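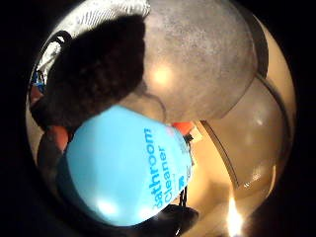 The haze on the shower glass in unit 46 is back, and I'm not convinced the product is to blame. The tenant says it showed up after the last turnover clean, which may be true, but I've heard that about three other bathrooms and two of those turned out to be hard water. What gets used at Jolville is the light blue bottle with Bathroom Cleaner printed down the side in darker blue, the same for every unit. If it were ruining glass I would expect more than one complaint out of 40 units.

Ticket opened by: Niloufar Ansari
Site: Jolville
Category: Bathrooms / cleaning supplies
Status: Open, waiting on supplier

Entry 1 – Niloufar Ansari, 9:15 am
Wiped a hand-sized patch in the lower corner with plain water and a dry cloth. Patch looked clear for a few minutes, then the haze came back as it dried. So it's on the surface and it isn't etched, or at least not all of it. Tenant wants the panel replaced. I told her that was premature.

Entry 2 – Csaba Lengyel, 10:40 am
Could be residue. The cleaners spray and wipe and I doubt much rinsing goes on. I called Brurau, who supply us, and was told to "leave on for the recommended time." I asked what that was and got put on hold. No answer yet.

Entry 3 – Niloufar Ansari, 1:05 pm
Did my own test. Left half of the panel: sprayed, waited 30 seconds, rinsed well, squeegeed. Right half: sprayed and wiped, no rinse. The left is better. It isn't perfect. There is still a band of white at knee height that neither half touched, and that looks like scale to me.

Entry 4 – Olga Barrientos, 2:20 pm
Try white vinegar on the band before anyone orders anything. Glass only, keep it off the stone sill. Also, a new panel from Ilitz is $300 before fitting and I'm not signing for that on the strength of one patch test.

Entry 5 – Niloufar Ansari, 4:30 pm
Vinegar took off most of the band. Two spots left by the hinge. Tenant agrees it's improved but says it was improved last time too – fair enough. I'd like to see it after a week of normal showers before I believe any of this.

To do:
Csaba to chase Brurau for the actual contact time.
Olga to ask the cleaners whether they rinse. Ask, don't tell, or they'll all say yes.
Recheck 46 in August. Leave ticket open until then.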